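Gripper trials: parallel fingers against suction

The gripper comparison at Trimik started in September and the first round is finished. We ran two tools on the same arm: the two-finger parallel gripper from Foneck and a suction cup from Mnguni. Each made 654 picks from a list of 7 objects, with the arm speed and controller settings left unchanged.

Suction was quicker on boxes and flat lids. It did poorly on anything soft or uneven, and 58 of its picks were dropped before the arm reached the bin. The two-finger gripper dropped far fewer but needed more care with closing force, which we now set separately for soft objects. 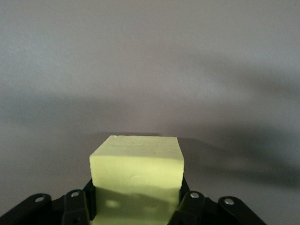

Soft block held between the fingers, from the wrist camera.

The wrist camera stays on for the next round. Shadows from the arm still confuse the edge detection at some angles, so we will try 5 lamp positions before changing any software.

Round two uses the Ornorine controller with both grippers. Groups that want an object added to the list should send it to the lab with a note of its weight.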